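Workshop Shelf > Skavard Kitchen Helper > Set-Up Guide > Section 4

Print this page | E-mail this page

4. Teaching the Counter Positions

This is my favorite part of the build! By now the Skavard base rolls, the arm homes cleanly, and you get to show it where things live.

1. Switch off the hobs at the wall and leave them off for the whole section.
2. Park the base facing the counter and lock both casters.
3. Start the Stiltalano software and pick New Map.
4. Set the travel height to 375 mm above the counter. Taller pots with lids on need every bit of it.

CAUTION: Keep one hand on the stop button whenever the arm is powered. Mine swung left on its first run and it was quicker than I was.

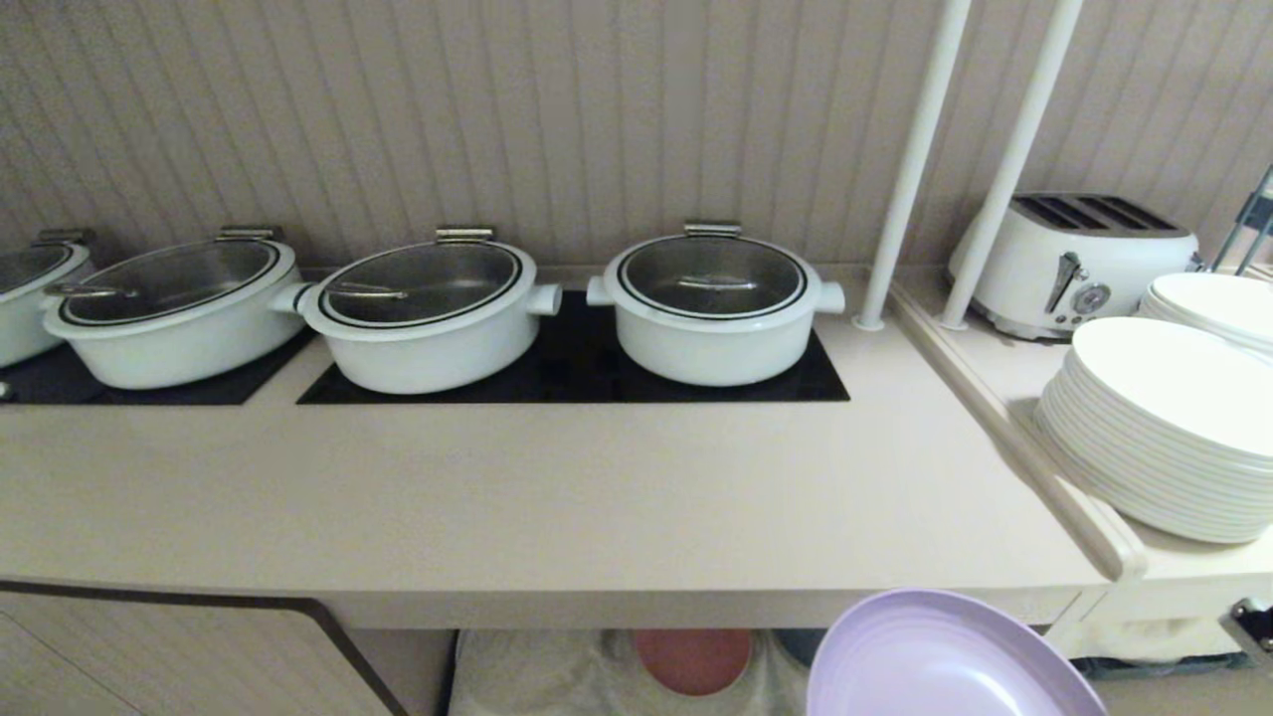
5. Jog the arm to the first pot and press Save Point. Do the same for each pot along the wall, then for the plates.
6. Run the map at speed 2 with the gripper open. If it drifts, redo step 5 and save again.

Note: Glass lids and black hob glass both throw reflections. If the depth view breaks up, turn the exposure down to 159 and try again (what a difference that made!).

Note: Error 301 means a point is out of reach. Roll the base closer and repeat from step 2.

Next: Section 5, Gripper Pads

Questions? Write to Bülent Altıntaş at the Skorkton shared workshop | © 2021 | Back to top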